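Lonitz Design Library opens poster and infographic archive to the public

Reading time: 2 min

Print | E-mail

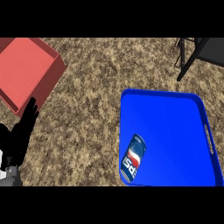
Red and blue trays on a carpeted floor, with a Pepsi can in the blue tray. Computer-rendered image.

The Lonitz Design Library has opened its archive of printed posters, charts and information graphics to members of the public for the first time. The collection holds 2,737 items, of which 1,370 may now be viewed on request in the ground floor reading room. The remainder will be made available as cataloguing continues.

The archive was assembled over four decades by the Piredar printing works and passed to the library when the works closed. It includes transport diagrams, public health notices and a large group of trade calendars, many of them with the designer's pencil corrections still in the margins.

Henok Mamo, head of collections, said the library had received regular enquiries from students and working designers. "Proof sheets show how a layout was arrived at, and they are seldom kept," he said. "We are pleased that readers may now consult them alongside the finished work."

A further 1,121 items have been scanned by the studio Drasetti and can be searched by colour, typeface and subject at the terminals in the reading room. Copies may be ordered for private study. Requests to reproduce material in print or online should be made in writing to the permissions office.

The work was supported by a grant from the Pearce Fund, which will also meet the cost of a small display of calendars opening in April. Admission to the display is free.

Readers are asked to book a place before their visit. The reading room closes at 5 pm, and items cannot be issued after 4.15 pm.

Print | E-mail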